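第四章 桌面上的东西，墙面上的东西

学完前三章，各位手里应该已经有了一本自己家的“物品账”，也大概吵过一两次架，为的是那只谁也说不清归谁管的抽屉。这很正常，我第一次在家里做这份作业的时候，光是厨房窗台就写满了两页纸，写到后来自己都笑了。这一章我们换个地方，离开抽屉和柜子，来看看最容易乱、也最容易让人灰心的一块地方：桌面。

桌面之所以难，难在它什么都肯收。柜门要拉开，盒盖要掀起，桌面却永远敞着，手里拿着什么，顺手一放就完了。手机是这样，杯子是这样，钥匙、耳机、没拆的信也都是这样。等到要吃饭或者要写字的时候，才发现能用的地方只剩下巴掌大的一块，于是把东西往边上推一推，推到墙根，再推到角落。日子久了，角落里的东西就像长在那里一样（我家角落里曾经有一支温度计，住了整整一个冬天）。

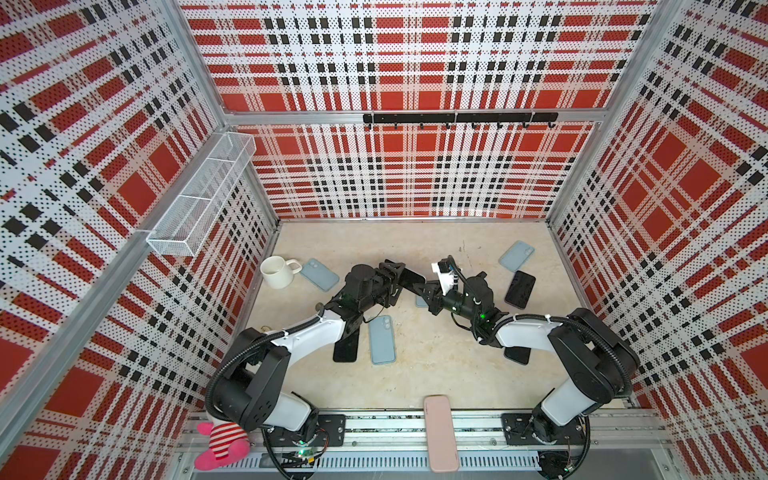
哈芙·福尔克斯（Haf Foulkes）
本章执笔，家居整理课程主讲

先说墙。许多同学一讲收纳就想到买盒子，却忘了自己面前就立着现成的一面墙。带孔的墙板、一排挂钩、一只高处的网篮，都算“墙面上的东西”，本章后半会逐一讲到。请留意本页图中那排黑色挂钩，八个钩子全空着，左边高处的白色网篮看上去也是空的，而手机却散放在台面上，有的背面朝上，有的屏幕朝上，后面靠角落的地方还立着一只白色马克杯。这样的局面，恐怕每个家庭都不陌生：能收东西的地方有了，东西却还没有走到那里去。

为什么走不过去呢？我和同事茜露·奥兰迪尼（Lucrezia Orlandini）一起翻过学生交来的186份桌面记录，读得很慢，一边喝茶一边读，常常为一句话争上半个下午。记录里写得最多的理由是“够不着”和“不顺手”。篮子挂得太高，放进去要踮脚；挂钩倒是就在眼前，可手机没有挂绳，挂不上去。所以在动手整理之前，请先问一问：这件东西的形状，适合挂、适合立，还是适合平放？挂钩喜欢有环有带的东西，带隔板的长篮喜欢扁而薄的东西，至于杯子，最好让它站在平处，把手朝着常用的那只手。

再说同类相聚。几部外形相近的手机散在一处，颜色又只有一两种，找起来是很费神的。把它们并排立进同一个篮子，一格一部，一眼就能看清。如果篮子太高，就把篮子降下来，不必勉强自己去将就它。篮底到台面留出37厘米，是我个人很喜欢的高度，下面还能放得下一只杯子，当然，您的手臂比我长或者比我短，尽可以自己调整。

本章分三节。第一节讲怎样清空一张桌面，又不把麻烦搬到床上去；第二节讲墙板、挂钩与网篮的安装位置；第三节是课堂练习，需要一把卷尺、一支铅笔和一位有耐心的家人。

读第一节之前，请先做一件小事：今晚八点，站到自己最常用的那张桌子跟前，什么也别动，把上面的东西按类别写下来，再在每一类旁边注明“挂”“立”或“平放”。拿不准的画个圈，上课时带来，我们一起商量。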